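Speaker notes — licensing and the small grower
Evening session, Billmont, Tue 4 February
Speaker: Diane Morin

Slide 1. Title only

Thank the hosts. Say who I am: I help small growers and shops fill in licence applications, and I have done it long enough to have seen three versions of the form. I am not a lawyer. If anyone needs one, Keegan Li is at the back and has said he will stay until the room closes.

Tonight is about local licensing only. I won't be covering the national picture. People will ask anyway, so take it at the end.

Slide 2. Where the rules come from

Most people in this room will deal with two sets of rules. The regional one says who may hold a licence at all. The town one says where you can open, what hours you can keep and how far you must be from a school or a park.

The regional rules change slowly. The town rules can change at any council meeting, and the notice period is short. Tell them to sign up for the agenda emails. Pause here, as people like to write the address down.
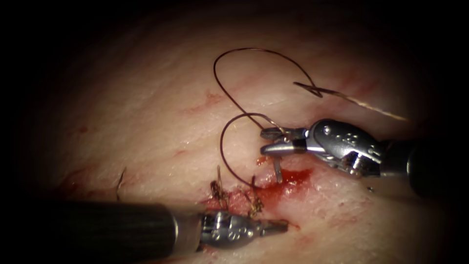 Slide 3. Zoning

Planmont and Imhof are the two towns to compare. They share a boundary and a high street, more or less, and they have taken opposite views.

Planmont allows shops in any commercial zone, subject to the distance rule. Imhof allows them in the industrial zone only, and most of the industrial zone is too close to the sports ground. On paper Imhof is open to applications. In practice there are 2 plots that qualify, and one of them is under water for part of the winter.

Read out the short passage from the Imhof ordinance (printed copy in folder, yellow tab). Do not read the whole section.

Mention Thảo Giáp's map if she is happy for me to show it. Check with her before we start. She measured from door to door along the pavement, and the town measures in a straight line from the edge of the plot, so her distances come out longer than theirs. Applicants have been caught out by this.

Slide 4. Fees

The application fee is 1,000 and it is not returned if you are refused. Say this twice.

The yearly renewal is 366. People forget that the renewal date runs from the day the licence is granted and not from the day you open. Teodoro Montoya lost most of his first year waiting for a building inspection and paid the renewal before he had sold anything. He has said I can use his name.

There is a reduced fee for growers under 40 plants. You have to ask for it on page two. The office will not offer it. 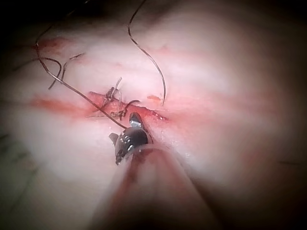 Slide 5. The background check

Old convictions. This is the part where people get quiet, so go slowly.

A past conviction for possession does not rule you out under the current regional rules. It does have to be declared, even if it has been sealed. Leaving it off is treated as a false statement, and that does rule you out.

Anyone with a stake in the business is checked, including a relative who has put in money. Shahab Alipour's first application went back over a loan from his brother. The second went through once the loan was written up properly. Hand round the sample loan letter.

Slide 6. Record keeping

Every plant has to be tracked from cutting to sale. Most small growers here use Plultar, and a few still use paper, which is allowed. The inspector wants to see that the numbers agree. They do not care how neat it looks.

Common faults: waste not weighed, dates filled in later in a different pen, samples given away and not logged.
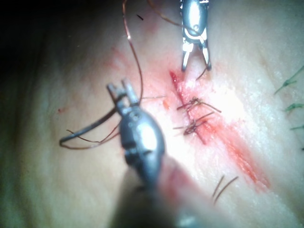

Slide 7. What is coming up

The council votes in June on whether to move the distance rule from the ordinance into the zoning code. It sounds dull. It matters because an ordinance can be waived by the council, and a zoning rule has to go through a variance hearing, with neighbours notified by post.

If you plan to apply this year, get the form in before the vote. Applications already lodged will be judged under the present rule — Keegan has this in writing from the clerk.

Slide 8. Questions

Likely ones:

Can I transfer a licence? No. A buyer has to apply afresh.

Can I appeal a refusal? Yes, in writing, to the town clerk. The time limit is on the refusal letter.

Do I need premises before I apply? You need a signed lease or a letter of intent from the landlord. Ask for the letter. It is cheaper if things go wrong.

Will the national rules change all this? Say I don't know. Local licensing would still be needed under any of the proposals I have read.

Spare forms are on the table by the door. Collect the loan letters back in.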